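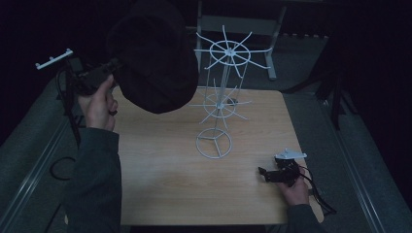 Opinion > Hardware > Grippers

In praise of awkward objects

I have a soft spot for the block-stacking test. Every gripper I've ever tried passed it, and it always made for a happy first afternoon. But I'd now put a wire spinner rack on the table before I put out a single block, and I think anyone choosing between hand-held grippers should do the same!

A rack like that is mostly air. The rods are thin, the prongs fan out at two heights, and there are a dozen wrong ways in for every right one. Come at the lower tier from above and the wrist fouls the upper one. Squeeze the pole a little off center and the whole thing wants to turn. You learn more about a pair of jaws in four minutes of that than in a morning of cubes.

We ran the Ovetti and the Cavach this way, 134 tries each, two hands working together. On paper the Cavach wins, with the stronger grip and the nicer finish. At the rack I kept reaching for the Ovetti. Its jaws are slim enough to go between two prongs without brushing either, and you can feel (really feel, through the handle) when a rod has settled. The Cavach is a lovely tool for boxes, and I'd happily keep one for boxes.

Cables deserve more space in reviews than they get. Both of ours are tethered, and a cable that tugs at your hand halfway through a reach changes how you reach. That ends up in your recordings. I would trade 850 grams of rated grip for a softer cord, and I'd do it today.

Some friends on the Venus project tell me hard objects discourage beginners. Maybe so. My first hour was clumsy, and it was also the most fun I'd had with this equipment since October. Start with the rack, get it wrong, try the other gripper, and write down which one you pick up without thinking.

Tagged under: Grippers, Teleoperation, Bench notes

© Nutsugah Review | Contact the editors | Back to top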